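The Long Count in Olvera

By Fredy Carhuamaca

At 6 a.m. on primary day, the line outside the Olvera grange hall already reached the feed store. People had brought folding chairs. Somebody's dog was working its way down the sidewalk collecting bites of breakfast burrito. I have covered town elections for most of my working life, and I still get a little giddy at a sight like that.

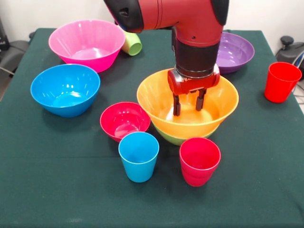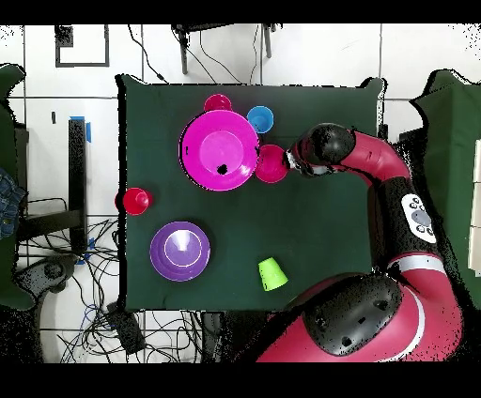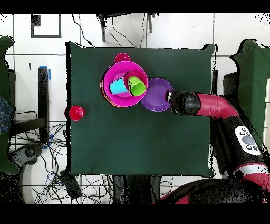 The race everyone had come out for was the District 5 county seat, open for the first time in 20 years, and what made it such a pleasure to follow was how little anyone could predict about it. Olvera votes with Osthorpe, the old mill town across the river, and the two places have been arguing about water rates since before either had a stoplight. Olvera wants the reservoir bond. Osthorpe mostly doesn't. The bond would put a new treatment plant on the Skukinard Road, and depending on which diner you eat in, that plant is either overdue or a gift to developers. You could hear both sides at once at the potluck the night before the vote, where the plates and bowls were cheerful plastic, like the magenta bowl in the last picture with the pink, green and blue cups piled in it, and the conversation was all pipe diameters and bond ratings. I had a wonderful time. I also had three kinds of potato salad.

Mercedes Correa was at the far table, talking with a retired lineman about pressure valves. She had been campaigning since November and it showed in her voice, which by then had worn down to a kind of friendly rasp. Correa taught middle school science in Osthorpe, then moved across the river to Olvera when she married, so she has family on both banks and gets an earful from each. She supports the bond, with conditions. She wants the rate increase phased in, and she wants the plant's first five years of spending posted where anybody can read it.

"My aunt told me she'd vote for me if I stopped talking about the plant," Correa told me. "I said, then I'd have nothing to talk about. She said that was the idea."

Her opponent, a former road supervisor from Osthorpe, ran a quieter campaign and a smart one. He skipped the mailers and spent his weekends driving the gravel routes, stopping wherever someone was out in the yard. I rode along for one afternoon. We made it four miles in three hours! He knew which culverts flooded and which ones had been fixed twice, and he listened to a very long story about a heifer without once looking at his phone. His position on water was simple: repair the lines you have, then come back and ask about a plant.

What I loved most about this race was the debate at the Misis Theater, which hasn't shown a movie in years but still has the best acoustics in the county. There was no moderator from out of town and no stage lighting to speak of. Questions came on index cards. One asked whether either candidate had ever read a full water quality report, and both of them had, and they spent the next ten minutes happily disagreeing over a table on page 59. The crowd got into it. A man behind me was whispering corrections to his wife, and she was whispering corrections back.

Turnout came in at 2229, the best the district has done in a primary since the seat was last open. Counting started as soon as the doors closed and went on well past midnight, with a pause when the Osthorpe tabulator jammed and had to be opened up and coaxed along. People stayed. They sat on the grange steps with blankets over their knees and talked about the weather, the bond, the heifer.

Correa finished ahead by 59 votes, the same number as that page in the report, and she laughed out loud when I pointed it out to her. Both candidates move on to the general, so the whole argument gets another round. The county has scheduled a second debate at the Misis, and the theater is asking people to turn in their index cards at the box office by 5 p.m. on the day. The line-repair estimates from Osthorpe should be public by then. I've already asked for a copy.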